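Geschenkpapier, Pappbecher, Kassenbons – was kommt wohin?

Abfall & Recycling › Haushalt

Skudden
Hallo zusammen, wir sind im Mai nach Limov gezogen und haben hier zum ersten Mal eine eigene Papiertonne, vorher stand im Hof ein großer Sammelcontainer und keiner hat hingeschaut. Jetzt hängt an der Tonne ein Zettel vom Entsorger, dass bei falscher Befüllung nicht geleert wird. Nach Feiern und Basteltagen habe ich immer einen Haufen Kleinkram, bei dem ich unsicher bin: bedrucktes Papier, Pappbecher, Kassenbons, dünne Tüten, kleine Verpackungen. Bisher landet alles erst mal zusammen in einem Korb und wird abends sortiert. 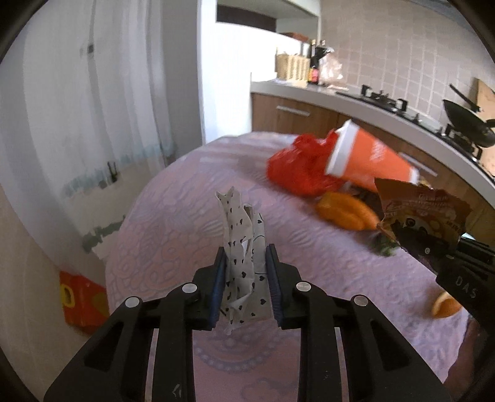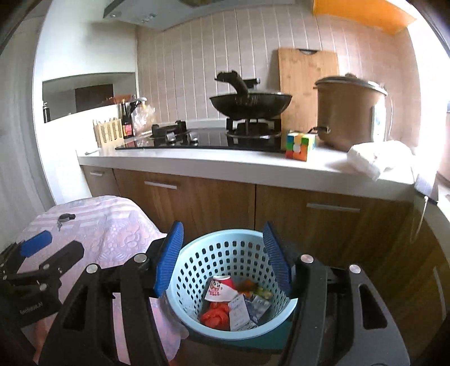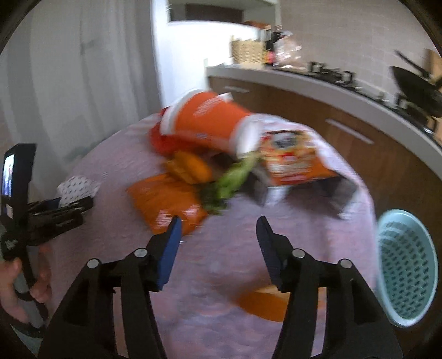 Orhun Yurt
Bei Papier hilft der Reißtest. Lässt es sich leicht einreißen und sieht man an der Kante Fasern, dann Papiertonne. Zieht sich beim Reißen eine Folie mit, dann nicht. Glänzendes Geschenkpapier mit Metallschicht gehört in den Restmüll, Klebestreifen am normalen Papier stören in kleinen Mengen nicht.

Kassenbons werfe ich grundsätzlich in den Restmüll. Viele sind Thermopapier, und das hat im Altpapier nichts verloren. Es gibt inzwischen auch andere Sorten, aber im Alltag sortiere ich das nicht auseinander.

Pappbecher sind innen meistens beschichtet, also auch kein Altpapier. Der Becher vom Bäcker gilt als Verpackung und kommt in die gelbe Tonne oder den gelben Sack. Bei Bechern, die man als Partygeschirr im Paket kauft, ist es streng genommen Restmüll. Dünne Tüten und leere Plastikverpackungen ebenfalls gelb, bitte nicht ineinanderstecken.

Servietten und Küchenpapier nie ins Altpapier, auch unbenutzt nicht. Ob sie in die Biotonne dürfen, steht im Abfallkalender der Gemeinde.

Plellon
Bei uns wurde die Tonne einmal stehen gelassen, wegen einem Pizzakarton ganz oben. Musste dann sieben Wochen mit der vollen Tonne leben, weil der nächste Termin auch noch ausfiel. Strafe gab es keine, mein Nachbar redet immer von 200 Euro, habe ich aber nirgends gefunden. Ich nehme jetzt zwei Eimer mit etwa 55 Litern in der Küche, dann muss man abends nicht mehr wühlen.

Skudden
Danke euch beiden, das mit dem Reißtest probiere ich aus. Die Becher kaufe ich immer im Paket, also dann Restmüll. Bleibt noch die Frage, ob Konservendosen (die 425er) vorher gespült werden müssen?

Orhun Yurt
Nein, löffelrein reicht. Deckel ganz abtrennen und getrennt einwerfen.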